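Sollard countertop toaster oven, cream. 2 months in

Posted by Nusrat Memon

Quick one, I have a kid to pick up. Bought this in August when our big oven quit and the landlord took his time. Wanted small, wanted cheap-ish, wanted it not to be black because everything else in this kitchen is black. Got the cream. Paid $61 at Girnness, on sale.

Looks first, since that's what everybody asks me. Cute. Boxy. Glass door, silver handle along the top of the door. Goes with my mint plates, total accident. My sister in law Seema Pal saw it and ordered the same one that night.

Toast. Good. Two slices come out even, four slices the back ones get darker so I swap them halfway. The dial is vague. The marks say light / medium / dark but medium is dark and dark is charcoal. I live just under medium.

Reheating pizza. Best thing it does. Six minutes, crust is crisp, cheese doesn't go rubbery. I have not microwaved a slice since.

Baking. Ok so this is where I took a star off. It runs hot. I put an oven thermometer in and set it to 350 and watched it climb way past that. Cookies at the recipe temp burned on the bottom twice. Now I turn everything down a notch and check early and it's fine, but you shoudn't have to learn that by burning things.

Banana thing, because I've made it so often: split one lengthwise, skin on, spotty ones are better, brown sugar, a little butter, on foil, until the edges bubble. Spoon of yogurt. My kids think it's dessert and it sort of is.

Size. Read the measurements before you buy!! I didn't. A dinner plate does not fit flat in there, mine anyway. Small plates ok. The pan it comes with is thin and it warped the first week, makes a loud pop when it heats up. I got a replacement from Elldale and that one has stayed flat.

Cord is too short for my counter so it lives at the left end by the outlet. Leave space behind it, the back gets very warm. Sides too. I keep the bread tray well away from it now.

The timer ding is weak. If the TV is on I miss it. Wish it was louder, would take a real bell over this one.

Cleaning. Crumb tray slides out the front, easy. The glass is not easy, grease gets baked on in the corners and I've given up on one of them. The cream outside wipes down with dish soap, no stains so far, not even from the tomato sauce incident.

Would I buy again? For the sale price yes. Full price, I'd look at the Chu first, my neighbor has it and hers holds temp better, but it only comes in black so.

4 stars. Would be 4 and a half if the pan was decent.
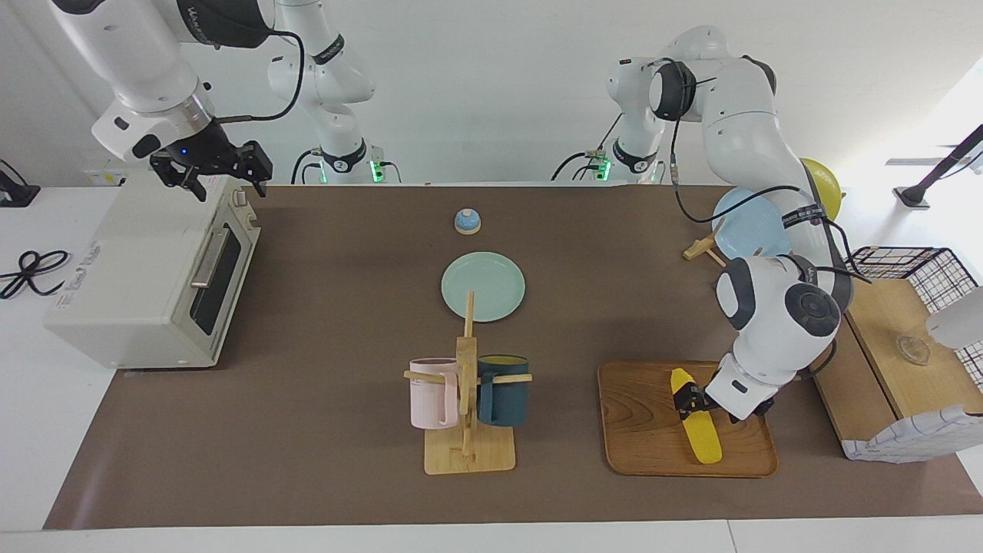

Comments

Wing-yan Hsu
Same problem with the pan popping! Scared the cat. Which size did you get from Elldale?

Nusrat Memon
The smaller one. Big one won't go in, dont ask how I know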